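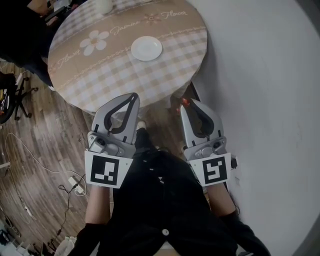
Seam Strength in Pieced Cotton: Stitch Length and Pressing
Haris Sandhu, Noreen Tanoli, Anum Rizvi
Textiles Workshop, Stustdale

1. Purpose

Quilting guides disagree on whether seams should be pressed open or to one side. We wanted to know if the choice affects how much load a seam can take, and whether stitch length matters more.

2. Materials and method

All samples were cut from one bolt of Brarnell quilting cotton, washed once and ironed. Strips were sewn with a quarter-inch seam and 50-weight cotton thread. Anum sewed every sample on the same machine so that the tension would stay the same. We used two stitch lengths, 2.0 mm and 2.8 mm, and pressed half of each group open and half to the side.

We made 31 samples. Three had crooked seams and were thrown out, which left 14 for each stitch length. Each strip was clamped at both ends and loaded with weights until the seam opened or the thread broke.

3. Results

The shorter stitch held more weight in both pressing groups. Side-pressed seams did slightly better than open ones at 2.8 mm. At 2.0 mm we could not see a clear difference. In 6 samples the fabric tore beside the seam before the thread gave out. These were recorded separately.

4. Problems

The clamps slipped in January and we had to repeat the first set with sandpaper lining the jaws. Mr. Prendergast also pointed out that we had not tested seams after repeated washing, and we ran out of fabric before we could.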